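Startseite Hefte Rubriken Autorenhinweise Suche Anmelden

4.2 Lokale Berichterstattung über Schusswaffengewalt und Einbruchsdelikte

Die Auswertung stützt sich auf 2279 Meldungen, die in der Lokalpresse von Brestora erschienen sind und mindestens eine Straftat gegen Personen oder Eigentum zum Gegenstand haben. Für jede Meldung wurde festgehalten, welche Quelle genannt ist, ob Angaben zum Opfer vorliegen, in welchem Stadtteil sich der Vorfall ereignete und ob später eine zweite Meldung zum selben Vorfall erschien. Mehrfachabdrucke derselben Agenturfassung wurden vorher entfernt. Die Kodierung übernahmen Mansa Asante und Hanna Krawczyk getrennt voneinander; abweichende Fälle wurden anschließend gemeinsam entschieden.

In 270 Meldungen ging es um den Gebrauch einer Schusswaffe. Diese Gruppe ist kleiner als die der Einbrüche, wird aber deutlich ausführlicher behandelt. Auffällig ist die Abhängigkeit von der Polizeipressestelle: Uhrzeit, Alter der Betroffenen und Zustand der Verletzten werden meist wörtlich aus der Frühmeldung übernommen, auch dann, wenn zwischen Frühmeldung und Druck ein ganzer Arbeitstag liegt. Aussagen von Anwohnern kommen vor allem bei Vorfällen im Stadtteil Skullthorpe vor, wo die Redaktion eine eigene Außenstelle unterhält. Aus den übrigen Stadtteilen fehlen sie fast ganz.

Nur in 39 der 270 Fälle ließ sich eine Folgemeldung finden, die über den Stand der Ermittlungen oder den Ausgang eines Verfahrens berichtet. Leser erfahren also in der Regel, dass jemand verletzt wurde, selten aber, ob eine Anklage erhoben wurde. Bei den Einbrüchen ist die Lücke noch größer. Die von McKinnon vorgeschlagene Unterscheidung zwischen Ereignis- und Verlaufsberichterstattung trägt hier nur bedingt, denn der zweite Typ ist im Material so schwach besetzt, dass sich Untergruppen nicht sinnvoll bilden lassen. Wir verwenden sie trotzdem weiter, um den Vergleich mit der älteren Erhebung aus Politz zu ermöglichen. Dort war die Folgeberichterstattung an eine feste Gerichtsrubrik gebunden -- eine solche Rubrik gibt es in Brestora nicht.

Zur Prüfung der Kodierung wurden 100 Meldungen zufällig gezogen und im Juni ein zweites Mal bearbeitet. Die Übereinstimmung war bei Stadtteil und Deliktart hoch, bei der Quellenangabe geringer. Formulierungen wie »nach Angaben der Behörden« lassen offen, ob Polizei, Staatsanwaltschaft oder Rettungsdienst gemeint ist. Sie wurden in eine eigene Restkategorie gelegt und in den Tabellen getrennt ausgewiesen.

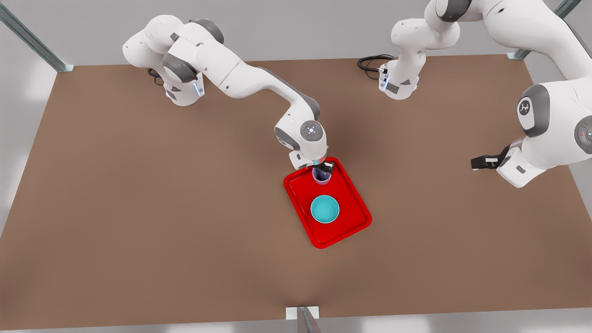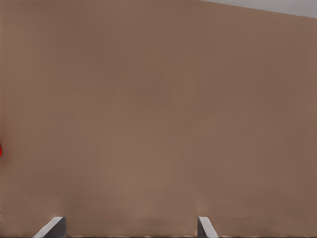
Abbildung 3: Zwei gerenderte Ansichten mit matter brauner Fläche.

Ein zweites Problem betrifft die räumliche Zuordnung. Viele Meldungen nennen nur eine Kreuzung oder einen Straßenabschnitt, und mehrere Straßen in Brestora laufen durch zwei Polizeibezirke. Wir haben solche Fälle dem Bezirk zugeschlagen, dessen Wache in der Meldung genannt war; fehlte auch diese Angabe, blieb das Feld leer. In den Bezirkskarten im Anhang sind die leeren Felder in einem matten Braun gehalten, ähnlich dem der großen Fläche in Abbildung 3, damit sie sich von den Graustufen der Fallzahlen abheben. Für die Berechnung der Anteile wurden sie nicht berücksichtigt. Ob die Lücken zufällig verteilt sind, ist offen; am Stadtrand kommen sie häufiger vor, und gerade von dort liegen auch die wenigsten Meldungen mit eigener Recherche vor.

Diese Website verwendet Cookies, um die Nutzung zu verbessern. Alle akzeptieren Einstellungen

Kontakt Impressum Datenschutz © Redaktion der Zeitschrift Nach oben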